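New floor down in the Geltodbridge change area

Anyone who has been through the Geltodbridge building since early May will have noticed that the old grey vinyl has gone. It had been lifting at the joins near the shower end for a couple of winters, and patching it had stopped being worth the money. The replacement is a beige tile with a wood look, laid on the diagonal in a herringbone style, with thin pale grout lines between the planks.

Florian Lacroix and Kylie Gilchrist did the laying over 4 days. The herringbone took longer than a straight lay would have and used up more tile in the offcuts, but the room isn't square and a straight pattern would have shown it up along the back wall. The whole job, including adhesive, grout and the tip fee for the vinyl, came to $1688. Rosine Cordier has the receipts if anyone would like to see them.

A few things to know about looking after it. Sweep before you mop, as grit scratches the surface. Use the neutral cleaner on the bottom shelf in the laundry, one capful to a bucket of warm water. Please don't use bleach or anything with vinegar in it on the grout. The grout was sealed when it went in and will be sealed again in the new year. Rubber-backed mats are out too, so the old blue one has gone to the shed. Furniture and appliances should be lifted and not dragged. If you can't manage that by yourself, leave it where it is and ask.

Gilles Leblanc has asked us to mention the shower again. It was left open several times last month and the water found its way well past the drain. The reminder is now at floor level, where people looking at their feet should see it.
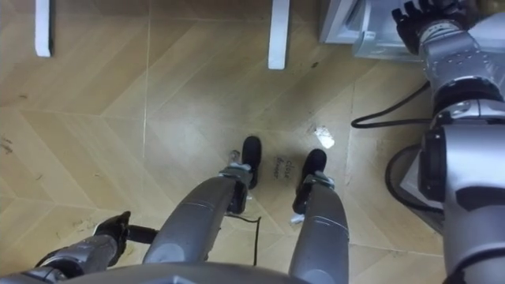 The new herringbone floor, with the "close Shower" reminder.

We have kept 3 unopened boxes of the tile under the stairs for repairs. Please leave them there. If you notice a cracked tile or a loose bit of grout, write it in the maintenance book with a note of where it is, and Florian will have a look next time he's in.

The hallway is next, once we have a quote from Caron. Josiane Baudry is collecting opinions on whether to carry the same tile through or go back to carpet.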